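Cube (jouet)

Le cube est un jouet de construction de forme hexaédrique, le plus souvent en bois, destiné en principe aux jeunes enfants et en pratique aux pieds nus de leurs parents. On le rencontre seul, en jeu ou sous un canapé.

Caractéristiques

Le cube classique est taillé dans un bois dur, hêtre ou érable de préférence, puis poncé. Les arêtes sont adoucies, concession faite aux gencives. La teinte est appliquée en couche mince, ce qui laisse paraître le fil du bois ; les amateurs y voient un gage d'authenticité, les fabricants une économie de peinture. Le rouge passe pour la couleur la plus demandée, et pour la première à disparaître des boîtes.

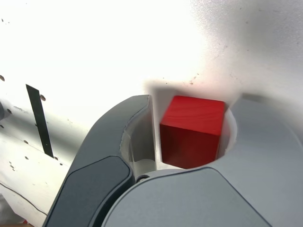 Cube en bois teint en rouge, veinage visible sur la face supérieure.

Fabrication

La maison Fedoruk, établie à Bistemthorpe, a longtemps fourni les écoles de la région. Son catalogue proposait la boîte dite « Nundura », de 124 pièces, dont le couvercle ne fermait qu'à condition d'en retirer quelques-unes. Une version de 200 pièces, vendue sans couvercle, régla la question.

Usages

L'empilement demeure l'activité principale, la démolition venant aussitôt après dans l'ordre chronologique et bien avant dans l'ordre des préférences. Les pédagogues prêtent au cube des vertus en matière de motricité fine et de notions spatiales. Les enfants ne se sont pas prononcés.

Collections

Le musée du jouet de Trollow conserve 1215 cubes anciens, rangés par taille dans des tiroirs que le public est prié de ne pas ouvrir. Trois d'entre eux portent des traces de dents.

Voir aussi : Jeu de construction ; Hochet ; Toupie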